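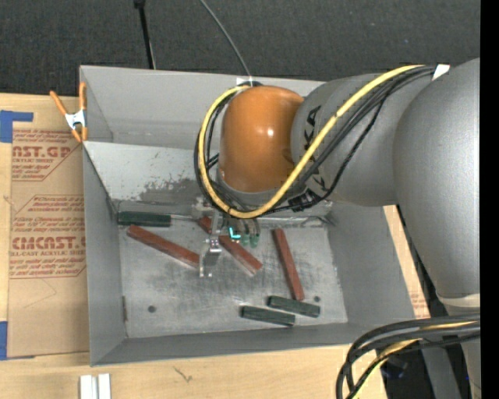

Bin setup: arm over the metal bin, with red-brown bars, green blocks and a screwdriver.

Wallivico Bin Picking, data card

We're really happy to share this one! Wallivico looks at how an arm can choose its next grasp in a shared bin, using a fixed view and no CAD models. Our method, Hernlow, scores each grasp by how much it's likely to shift the neighbouring parts.

Splits: 7 training sessions, 3 held out
Labels: grasp point, jaw angle, outcome
Colour: RGB only

Best result so far: Hernlow beat our Plivdale baseline in all 3 held-out sessions, over 5 seeds.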